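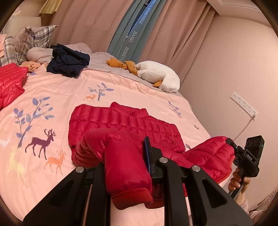
Wann darf die Schalung unter einer frisch betonierten Decke weg?

Maßgebend ist die Festigkeit des Betons im Bauteil zum Zeitpunkt des Ausschalens. Das Alter in Tagen ist nur ein Hilfswert und gilt für eine bestimmte Temperatur und eine bestimmte Festigkeitsentwicklung.

Montag, 8. Juli 2013

Anlass für diesen Eintrag ist die Decke über dem Erdgeschoss in der Trondcombe. Dicke 18 cm, Ortbeton, zweiachsig gespannt. Der Bauleiter wollte nach 5 Tagen ausschalen und die Stützen auf die nächste Baustelle fahren. Kavinda Rathnayake, der die Statik geprüft hat, hat das abgelehnt und Hilfsstützen in Feldmitte verlangt. Die stehen jetzt.

Zum Rechnen: Das Eigengewicht der Decke liegt bei 4,5 kN/m². Wird die Decke darüber betoniert, kommt deren Frischbeton samt Schalung und Arbeitsbetrieb dazu. Die untere Decke trägt in dieser Phase unter Umständen mehr als später im Gebrauch, und das mit jungem Beton. Wer die Hilfsstützen zu früh zieht, sieht oft zunächst nichts außer einer etwas größeren Durchbiegung. Die bleibt aber zum Teil, und die Trennwände reißen zwei Winter später.

Bei den Stützen selbst sind es meistens Kleinigkeiten: Schrägstellung, außermittige Lasteinleitung am Kopf, Kantholz auf aufgefülltem Boden ohne Lastverteilung. Bei Grenow im Januar standen drei Stützen auf gefrorenem Boden, der mittags weich wurde. Gemerkt hat es der Polier beim Nachmessen.
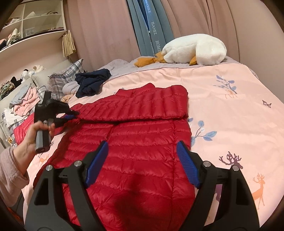
Rote Steppjacke auf dem Bett, der obere Teil umgeschlagen.

Offen ist noch die Reihenfolge beim Absenken. Ich halte es so: in Feldmitte beginnen, in kleinen Schritten zu den Auflagern hin. Bei Kragplatten vom freien Ende zur Einspannung. Ahonen hat dazu ein brauchbares Formblatt, das von Lorkov ist an der Stelle unklar und unterscheidet nicht zwischen Ausschalen und Ausrüsten.

Das Protokoll der Probewürfel trage ich nach, sobald es vom Labor kommt.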